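十月，星期六，下午，公共组工作笔记

今天本来只打算把社区能源问卷的第二版改完，结果坐下来先喝了一壶茶，又把第一版的回收情况从头翻了一遍，翻着翻着天都快暗了。还是老规矩，想到哪里写到哪里，同事们看的时候多担待，觉得哪里啰嗦就跳过去。

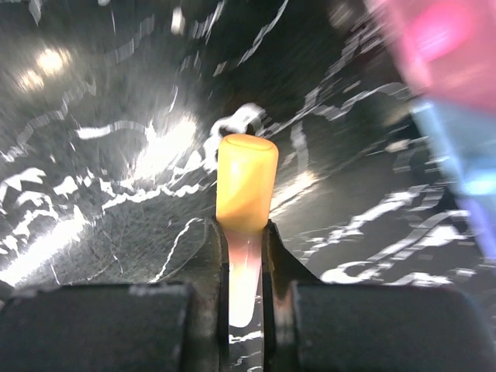
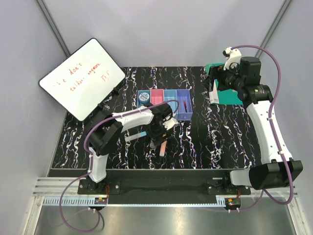 Trinh Huỳnh 看完第一版后写来一段批注，我照抄在这里：第七题问“您是否支持本市增加清洁能源比例”，这样问谁会说不支持呢？大家点头点得太容易了，我们拿到的是礼貌，拿不到意见。建议把电费的变化写进题干，让人掂量一下再答。

我读了两遍，心里是服气的，虽然刚读到时有一点点不舒服（毕竟第七题是我写的，还写得挺得意）。她说的毛病其实在试填的时候就露出来了。我们一共请了 100 位住户试填，Fillmont 片区和 Pemer 片区都有，第七题几乎是清一色的“支持”，到了后面问愿不愿意为此多付一点电费，笔迹就犹豫起来了，有人先勾了又划掉，有人在旁边写“要看多多少”。这句“要看多多少”我特别喜欢，整份问卷里最诚恳的一句话，偏偏写在空白处，录入的时候没有一栏能放它。

所以第二版先动第七题。我拟了两个写法，都记在这里，周会再议。

写法甲：如果清洁能源比例提高后，您家每月电费会略有上升，您是否仍然支持？

写法乙：直接给出几档每月增加的金额，请住户选自己能接受到哪一档，最低一档是“一分也不愿多付”。

我自己偏向乙。甲里的“略有”两个字太滑了，各人心里的“略有”差得很远，住单间的年轻人和一家五口开着电暖器的，想的根本是两回事。乙的麻烦在金额怎么定，定高了吓人，定低了又像哄人。Nga Phí 那边有一份 Tedesco 变电站片区去年的用电分档，我周一去跟她借来看，先按分档把金额往里套，套不进去再想别的办法。

再记第二件事，题目的顺序。第一版把空气质量的几道题放在最前面，问咳嗽、问开不开窗、问孩子在外面玩多久，问完了才问能源。当时觉得这样读起来顺，像聊天，从身边事慢慢聊到大事。现在回头想，住户刚刚写完家里老人咳嗽，翻过来就问他要不要清洁能源，这等于牵着人家的手往一个方向走。第二版把能源部分提前，空气部分放到后半。为了看看顺序到底有多大影响，我想干脆印成两种卷子，一种能源在前，一种空气在前，随机发下去，题目一字不改。印刷上多费一点事，不过纸的颜色可以一样，只在页脚做个小记号，录入的人认得就行。

第三件，长度。第一版填完大约要 13 分钟，这是试填时掐着表记的。我自己填觉得很快，可那是因为题目是我写的呀！Gikgate 那边几位年纪大的住户填到背面就开始跳题，最后一页的空题明显多起来，交通那一组尤其可惜，问得挺细，答的人少。我打算把交通整组拿掉，留到明年春天单独做。舍不得归舍不得，一份卷子里塞太多心事，哪一件都问不好，这个道理我每年都要重新学一遍。

顺便记几处措辞，免得周一又忘：

“可再生能源”后面加括号，写“如太阳能、风能”。试填时有两位住户以为说的是废品回收，跟我们聊了半天旧纸箱，聊得很开心，但是答案没法用。

“碳污染”这个词先留着，旁边配一句白话，草稿是“烧煤、烧油、烧气时排到空气里的二氧化碳”。读出来有点拗口，还要再磨。

“您认为市里应不应该制定计划”一题，选项里补上“说不清”。第一版没有这一项，逼着人站队，有人索性整题空着，录入时我们分不清他是没想好还是没看见。

“就业”那一题改成两问。原来写的是清洁能源能否带来就业并促进经济，一句话问了两件事，住户答“能”，到底是说哪一个能？这种毛病书上第一章就讲，我还是犯了，写下来给自己看。

关于怎么发布，也跟大家通个气。试填的结果请先不要往外讲，尤其不要讲第七题那个好看的比例。我知道合作的几个街道盼着有个好消息可以登在简报上，他们平时帮我们敲门送卷，出力不少，催一催也是人之常情。可是试填的住户是熟人带熟人找来的，代表不了整个片区，题目又有刚才说的那些问题。等第二版正式收完，把题目原文和结果一起登出来，让看的人自己判断问得公不公道，这样街道拿着也踏实。

还有一个没想通的地方，先搁着。租房住户和自有住房的住户，要不要分开统计？电费有的是房东代收，按人头摊，租客根本不知道自家用了多少电，拿着写法乙的金额档去问他，他多半只能凭感觉。也许前面加一道“您家电费由谁缴纳”就够了，也许不够。有做过租户调查的同事请在下面留几个字，我很想听。

晚上把改过的第七题念给家里人听，母亲问我：那要是涨了价，电会不会停得少一点？我一时答不上来。供电稳不稳定，我们整份问卷里一道题也没有。已经在草稿末尾补了一道，措辞很粗，周一带去给 Trinh Huỳnh 挑毛病。

待办：借用电分档；两种卷子的页脚记号；交通组单独存一份，别删。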